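How a Toy Library Works

You already know about libraries for books. You walk in, pick a story, take it home for a while and then bring it back so that someone else can enjoy it. Well, a toy library is the very same idea, only with puzzles and train sets and board games — and in the town of Bramholm there is one that has been lending for years and years!

It was started by a neighbor called Carla Srour, who noticed that many families had toys sitting in closets while other families down the street had hardly any. She asked people to share, and they did. Today the Bramholm Toy Library has some 2000 toys on its shelves, and any child in town can borrow from it for free.

Where do the toys come from?

Most of them are donated, which means people give them away without asking for money. When children grow too big for a toy, their family can drop it off. Every August there is a big collecting day, and last time 193 families came by with bags and boxes (and one very large stuffed giraffe). 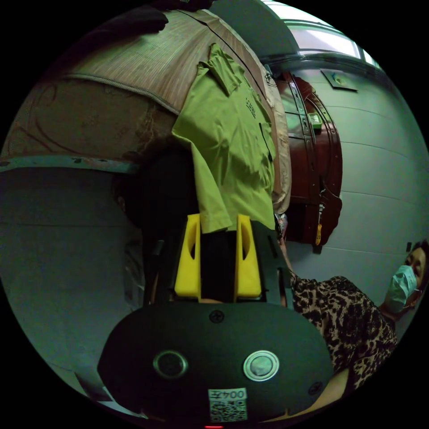
What happens when you borrow one?

First you get a card with your name on it. Then you may choose 2 toys and keep them for three weeks. Before a toy goes home with you, a helper named Adom Tetteh checks that all the pieces are in the bag, and he checks again when it comes back. If a puzzle piece gets lost, please tell him — he won't be cross, and quite often it shows up later under somebody's sofa.

Could your town have one too?

Maybe it already does! Ask a grown-up to help you look, or ask at your school.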